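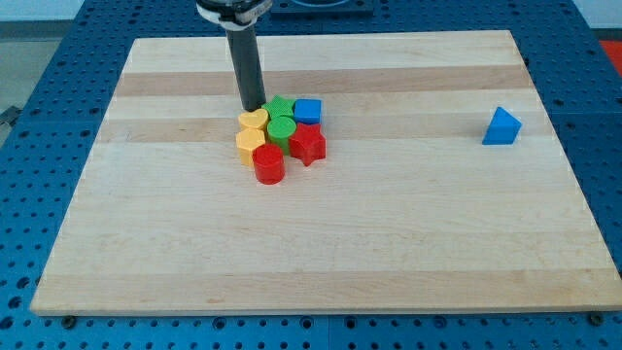

Plastic shape blocks on a light wooden board.

Frequently asked questions: the Posura essay anthology

4 min read

What is the anthology?

It is a collection of magazine essays first printed in Posura between its launch and last August's issue. All of them are personal essays or reported profiles by writers who grew up in small towns and later wrote about leaving or going back. The working title was "The Long Way to Kernidville," after the opening essay, and we ended up keeping it.

Who edited it?

Sihan Xiao chose the essays and wrote the introduction. Xiao also wrote the short notes that come before each of the 4 sections. The notes give the issue an essay first appeared in and, where the writer agreed, a few lines on what has changed since.

How many essays are in the book?

There are 50. Xiao started from a list of 917 pieces, most of which were ruled out early for length or because they were tied too closely to the news of the week they ran. The last cuts were harder. Two essays that had been announced on this page were dropped before printing because the rights could not be cleared.

Are the essays the same as they were in the magazine?

Mostly. Spelling errors and wrong dates have been fixed. Three writers asked to restore passages that had been trimmed for space, and those essays carry a mark next to the title. Nothing has been rewritten to match current opinion. If a writer has changed their mind about something, that goes in the note.

Is there anything new in it?

The introduction and the section notes are new. So is the interview at the back, in which Xiao talks with the magazine's former copy chief about how the essay pages were put together each month. The rest has been in print before, though many of the early pieces were never put online.

Who publishes it?

Khattak publishes the paperback and the e-book. The audiobook comes from Rulta and is sold separately. Orders placed through Posura are packed and shipped by Khattak, so the name on your parcel and on your card statement will be Khattak.

I subscribe to the magazine. Do I get a copy?

No, the book is not part of a subscription. Subscribers do get a lower price at checkout. Sign in with the email address on your subscription and the price will change before you pay. If it doesn't, write to us before ordering – we can't refund the difference afterward.

Who reads the audiobook?

Eleven of the writers read their own essays. The others are read by two narrators, who split them by section. Xiao reads the introduction. The interview is left out of the audio edition.

Why isn't my favorite essay in it?

It may have been too long, or the writer may have said no. A few writers preferred to keep a piece for a collection of their own. We can't say which reason applies to a particular essay.

Can I use an essay in class?

Teachers may copy one essay per term for their own students without asking. For more than that, or for a printed course pack, write to the permissions address and list the titles, the number of students and the name of the school. Replies take up to two weeks.

Can our book club get a discount?

Orders of five or more paperbacks going to a single address get the subscriber price. A reading guide with questions for each section can be downloaded from the book's page. It runs to 12 pages and prints fine in black and white.

There is a mistake in my copy. What should I do?

If pages are missing or bound in the wrong order, send a photo of the page and of the copyright page and Khattak will mail a replacement. We know about the repeated line on page 95. It was corrected in the second printing, and copies with the repeated line are not being replaced.

Will there be a second volume?

Nothing is planned at the moment. Xiao has gone back to editing the monthly essay pages and is reading new submissions. Guidelines for those are on the magazine's submissions page, and essays sent to the book's address will not be read.

Contact | Permissions | © Posura. All rights reserved. | Back to top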